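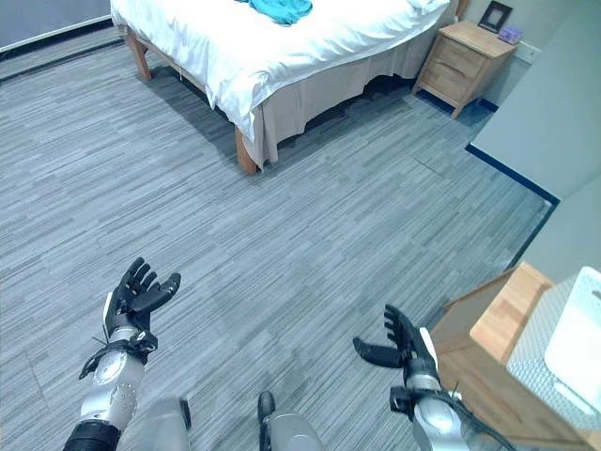
The practice bedroom at Turnar, where the robot learns to tidy clothes into a basket.

There is a bedroom at Turnar where the bed gets stripped of stray clothes all day long and then has them thrown back on again. It is part of Plistard, a project that is collecting examples of ordinary tidying so that a robot can learn to do it from practice instead of from a long list of rules. The team has just passed 2,000 finished goes at a single chore, picking up clothes and putting them in the laundry basket, and they are delighted (so are we, having spent a very happy morning watching!).

The idea is easy enough to follow. A person in the next room wears a headset and a pair of gloves and steers the robot through the job. Everything the robot sees, and every movement of its arms and hands, is saved as one go. When there are enough of them, the whole lot is handed to a learning program called Binen, which tries to work out what the robot ought to do next when it is faced with a room it hasn't met in quite that state before.

"People think the clever bit is the computer, and it is clever, but most of my day is spent throwing shirts about," said Geeta Nautiyal, who runs the collecting side of Plistard. "I have become very good at throwing shirts about. You want them to land the way they land at home, half under something, inside out, one sleeve over the edge. If I lay them out nicely the robot only ever learns about nice shirts."

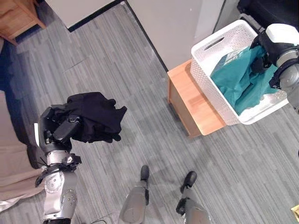
Clothes are a wonderful thing to learn on, and a hard one. A mug is the same mug however you pick it up, but a shirt changes shape every time it is touched, and the part you can see may not be the part that comes up first. Two hands help a great deal. One arm can keep hold of the black garment while the other reaches into the white basket and presses down the teal cloth, which is just what most of us do at home without giving it a thought. Geeta calls this "making room", and she was keen to have plenty of it in the collection. Early on, the operators dropped everything straight in from above, and when Binen was trained on those goes it happily piled clothes up until they slid off the top.

Each session is made up of 20 goes. After that the operator has a proper rest, as steering with your arms held out in front of you is more tiring than it looks, and somebody else takes a turn. The change of operator is useful in itself. One of them is left-handed and works across the room in the opposite direction from everybody else, and another always shakes a garment before letting go of it. All of that is kept. What does get thrown out is anything where the recording stopped early, or where the sound of the lunch trolley made the operator turn round.
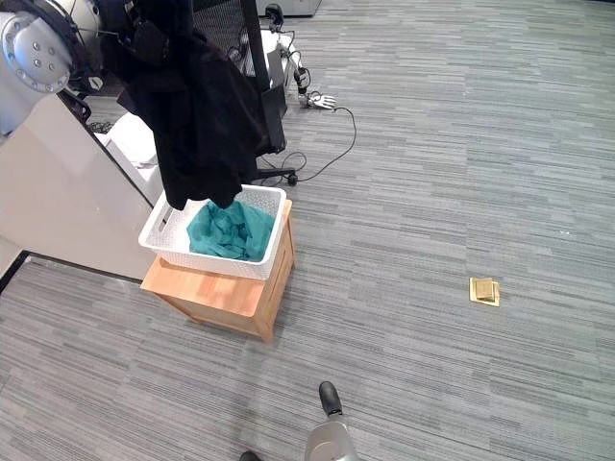 Failed goes are kept too, which surprised us. If a sleeve catches on the rim, or the garment ends up on the carpet, the operator carries on and puts it right, and the whole thing is saved with a note beside it. The notes are short. "Missed, picked up again" was one we saw a lot. Geeta says these are some of the most valuable goes in the collection, as a robot that has only ever been shown perfect tidying has no notion of what to do when a sock falls on the floor.

There was a bit of excitement in May, when Binen was first allowed to run the robot by itself with no one in the headset. It put a shirt in the basket on its third try and the cheer could be heard down in reception. It then tried to put the basket in the basket, but everyone was too pleased to mind.

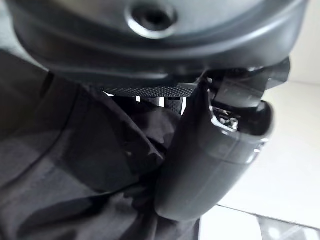

The next step is to see whether the same examples are any use somewhere else. A second room is being fitted out at Upadhyay, the partner workshop across town, with different furniture, different flooring and much brighter lamps. The operators there will record sessions of their own, starting with towels and pillowcases and moving on to baby clothes, which are small and stretchy and, by all accounts, a nightmare to let go of.

Folding comes later. Geeta has already been asked about ironing, several times, mostly by her family.

Turnar would love to hear from anyone with old clothes to pass on. Odd sizes, faded colours and worn-out elastic are all welcome, and so are fitted sheets. Please wash them first and leave them at the front desk in a tied bag.

Contact us | Copyright Turnar. All rights reserved. | Back to top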